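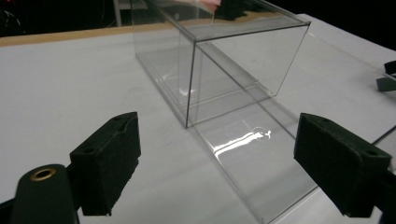

La tasa de éxito no basta para evaluar una pinza con objetos transparentes

En los trabajos sobre manipulación aprendida por imitación se ha consolidado una costumbre que conviene revisar: resumir el comportamiento de una política en un único porcentaje de éxito. Con objetos opacos la simplificación es tolerable. Con acrílico transparente oculta casi todo lo que interesa.

El grupo de Flondale en el que trabajo entrenó en julio una política visuomotora con 401 demostraciones recogidas con pinza de mano. La tarea consistía en tomar un panel acrílico plano apoyado en la mesa y separarlo de una caja del mismo material. La política recibe la imagen de la cámara de muñeca y la apertura de los dedos; no usa profundidad. La decisión fue deliberada. Los sensores de luz estructurada que habíamos probado antes devolvían, sobre las paredes de la caja, lecturas del tablero situado detrás, y el relleno posterior de huecos inventaba superficies donde no las había.

Tras filtrar episodios con pérdida de seguimiento quedaron 279 demostraciones. Según el criterio habitual (panel levantado al final del episodio), las dos variantes comparadas, Arkby y Cuesta, empataron en los 36 ensayos de cada una. Un artículo corto habría terminado ahí.

Al revisar las trayectorias, el empate desaparece. Arkby cierra los dedos cuando la arista del panel es visible como línea gris y se detiene si un reflejo la interrumpe. Cuesta cierra a una altura casi constante, con independencia de lo que muestre la imagen, y acierta porque el tablero siempre está en el mismo plano. Bastó subir la mesa 2 centímetros para que Cuesta fallara en la mayoría de los intentos. Arkby perdió también, aunque mucho menos.

Mi posición es que un resultado sobre objetos transparentes debería publicarse con tres datos adicionales: el error lateral en el instante de contacto, la fuerza máxima antes del cierre y el rendimiento con la iluminación desplazada. El tercero es el más incómodo. Un brillo especular sobre el panel puede ser el rasgo de mayor contraste de toda la imagen, y una red lo adoptará como referencia si la lámpara no se mueve durante la recogida.

Se objeta que medir fuerza encarece el montaje. Es cierto, y en una pinza de mano añade peso y altera el gesto del operador. El protocolo Jekemier, que usamos internamente, coloca la célula bajo el tablero - menos precisa, pero ajena a la mano - y detecta sin dificultad el apoyo prematuro de un dedo.

También se objeta que más datos resolverían el problema. Lo dudo mientras procedan de la misma mesa y la misma luz. Antes de ampliar el conjunto, preferiría repetir la mitad de las demostraciones con la lámpara en otra posición y publicar ambas curvas por separado.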